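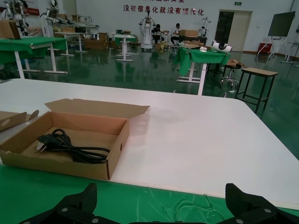 About Dirkmont Pictures

Print this page | E-mail this page

Dirkmont Pictures is an independent film production and distribution company. We develop and produce feature dramas and documentaries, and we release a small number of films made by other people. Our main office is in Wirkalton, on the second floor of the old De Haan building, with a cutting room and a 78-seat screening room downstairs.

The company was started by producer Jozef Meijer and director Cristóbal Durán. They met on a television drama that was cancelled before it went to air, and spent the leftover weeks of their contracts writing what became our first feature, Jurkley. It was shot in 18 days with a borrowed sound kit and a cast drawn mostly from regional theatre. It played at festivals, found a television buyer, and paid everyone who had deferred their fee. That took longer than planned, but it was done.

What we make

Most of our work is drama for adult audiences, set in places we know well enough to film properly. We favour modest budgets and long rehearsal periods. A typical Dirkmont feature has two weeks of rehearsal before the camera comes out, and the writer is invited to stay for all of it.

We also make one documentary at a time. The current one follows a travelling projectionist and is in the edit. We don't announce release dates until a film is locked and the sound mix is finished, so please don't ask the front desk.

Current projects

The Salt Ledger - feature drama, in post-production. Directed by Cristóbal Durán. A bookkeeper returns to the harbour town where her father kept the accounts for a fishing co-operative. Running time is expected to be 108 minutes.

Second Reel - feature documentary, in the edit.

Untitled Wirkalton project - feature drama, in development. The script is on its fourth draft and casting has not begun. Reports that a lead has been signed are wrong.

Distribution

We took on distribution after two of our own films were released badly by other companies. We now handle up to four outside titles a year, mainly first and second features. Our films have played in 438 venues to date, including town halls, libraries and a good many film societies. If you run a venue of any size and would like to book a title, write to the distribution desk with your dates, your seating capacity and the format you can screen. DCP is preferred. We can supply Blu-ray for community screenings.

Who does what

Jozef Meijer looks after finance, contracts and sales. He reads every budget and is the person to speak to about co-productions.

Cristóbal Durán heads development and directs roughly every second feature. He does not read unsolicited scripts, and neither does anyone else in the office outside the submission window.

The rest of the staff work across production, post and distribution. Crew are hired film by film, and we try to bring people back.

Sending us a script

Our submission window opens each February and closes at the end of the month. Send a one-page outline and the first 20 pages as a single PDF. Please don't send the full script unless we ask for it. We reply to everyone, though it can take until winter.

We don't accept scripts by post, and we can't return printed material left at reception.

Work experience

Two students a year join us for a six-week placement in the production office. Placements are paid. Applications go through the student's college or university - we don't take them directly.

Page last updated 06/05/2024

Print | E-mail
18 shares | 3 comments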